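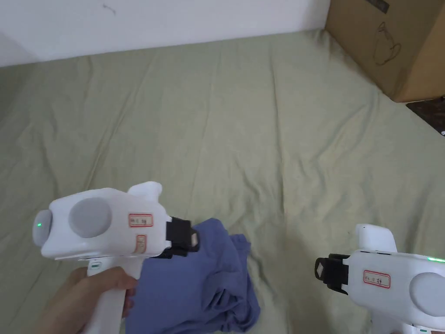 Clindska Flat Sheet, Sage
Item 3379

I'll start with the color, because that's what most of you write to me about. The Clindska in sage is a pale, dusty green, a bit gray in some lights and a bit more olive in others. In my own bedroom it looks cooler in the morning and goes warmer once the lamps are on. If you're hoping for a bright spring green, this will be too quiet for you (have a look at the Gorka sheets for that, they're lovely and very loud). If you want something that gets along with white walls and whatever blankets you already own, I think you'll be really happy with it!

I've had one on my own bed since December and I've turned into a bit of a bore about it. My sister came to stay, slept on it, and went home with one in her suitcase. So that's one sale I didn't get paid for.

What it is

A flat sheet, plain on both sides, 100 percent cotton, with a simple stitched hem all the way around. There's no elastic and there are no pockets for the corners. Use it under you with the edges tucked in, use it on top between you and the blanket, or throw it over a guest bed to keep the dust off. One of my regulars has hers over a daybed all year long and swears it's the best thing she's bought from me, and she's bought a lot.

It comes in twin, full, queen and king, and the price for each shows up when you pick a size. Pillowcases are sold on their own. I used to do sets, but people kept asking me to split them up, so now you can get as many or as few as you like.

How it feels

Smooth and a little crisp when it's new – more like a good shirt than a T-shirt. It softens up after the first few washes and then stays about the same. It isn't silky and it doesn't have a shine. I sleep warm and I've been comfortable under it with just a thin blanket, but if you like that heavy, brushed, flannel kind of feel in winter, this is a lighter thing altogether and you may want an extra layer.

About the wrinkles

It creases. I'd much sooner tell you now than have you find out at home! Fold it, sit on it, leave it in the basket overnight, and you'll get soft lines running across it. I like that look, and I have never once ironed mine. If you do like a flat bed, take the sheet out of the dryer while it still has a touch of damp in it, spread it right away, and pull from the corners. You can iron it on the cotton setting too, and it takes the heat well. Just don't expect it to stay that way once somebody has slept in it.
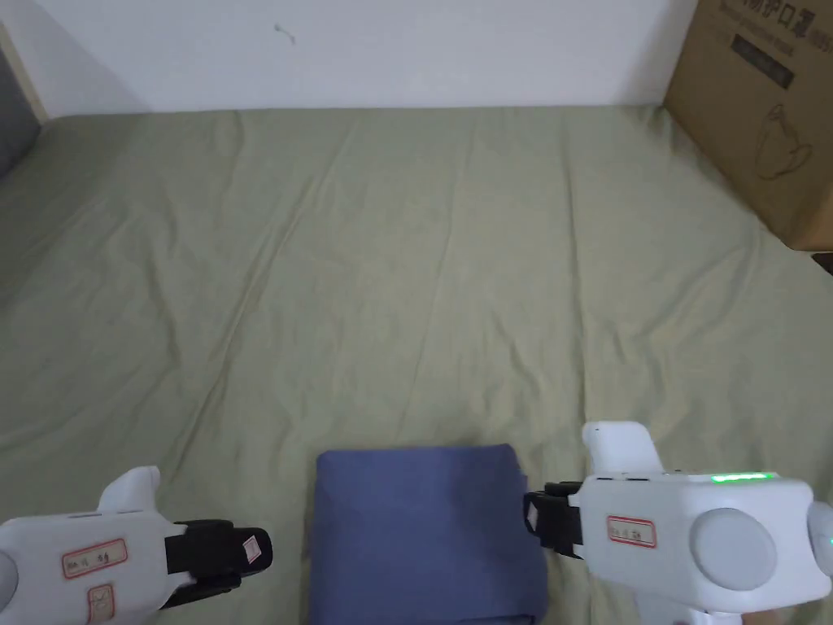
Clindska sheet in sage, with a folded blue cloth.

What goes with it

Blue! I was not a green-and-blue person before this sheet. A medium slate blue next to the sage is so calm and easy, and it doesn't look like you tried to match anything. From what I carry, the Brøndum throw in slate is the one I'd go for, and it's the one I've got at the foot of my bed. Cream works too, and so does a rusty brown if you like things warmer. The only thing I've tried and taken right back off was a mint green pillowcase, which made the sheet look gray and a little sad.

The Clindska comes in 4 colors in all: sage, oatmeal, clay and a washed-out navy. They're all meant to mix. Sage and oatmeal is my favorite pair, and the clay pillowcases on a sage sheet are nicer than they sound.

Washing it

Wash it once before you use it, with nothing else in the load. I've never had the sage run, but the navy gave me pale blue socks and I've been careful ever since. After that, warm water and your normal detergent are fine. Skip the fabric softener if you can – it leaves the cotton feeling coated and it won't dry as fast. No bleach at all, please, it leaves yellowish patches on this green and there's no getting them out.

Tumble dry on low or hang it up. It will shrink a little in the first wash, and the sizes in the menu already allow for that, so you don't need to order bigger.

If you're protecting a mattress as well, the Prevex cover I sell goes underneath with no trouble. It's thin and doesn't crackle when you roll over.

Folding it away

Kyung-tae Byun, who packs the orders with me, folds every one of these in half the long way, in half again, and then rolls it up from the hem end. He can do it by himself with his arms out on the big table, and I still need a second person or a clean stretch of bed. Rolled like that it fits in a drawer or a shoe box, and it comes out with fewer hard lines than one that's been sitting in a square stack. Tuck the pillowcases inside the roll and you won't be hunting for them later.

Shipping and returns

Orders go out every Tuesday, and anything that comes in before noon that day makes it into the same batch. Most people in the lower states have theirs in around 4 days after that. I ship in plain cardboard with a paper band and no plastic.

You've got 60 days to send it back. Open it, wash it, sleep on it, I don't mind, that's the only way to tell if you like a sheet. I only ask that it comes back clean and dry. Send me a note first with your order number so I know to look out for it, and I'll email you the label.

Swatches

If you're stuck on the color, I'll mail you a swatch card with all the Clindska shades on it. It's free, just put "swatches" in the note box at checkout or drop me a line. Look at it next to your wall in the evening as well as the daytime before you decide, the sage changes more than the others do. Sage in king is the one that sells out first, and the next lot usually takes me a few weeks to get in.

Contact | Shipping & Returns | © All rights reserved | Back to top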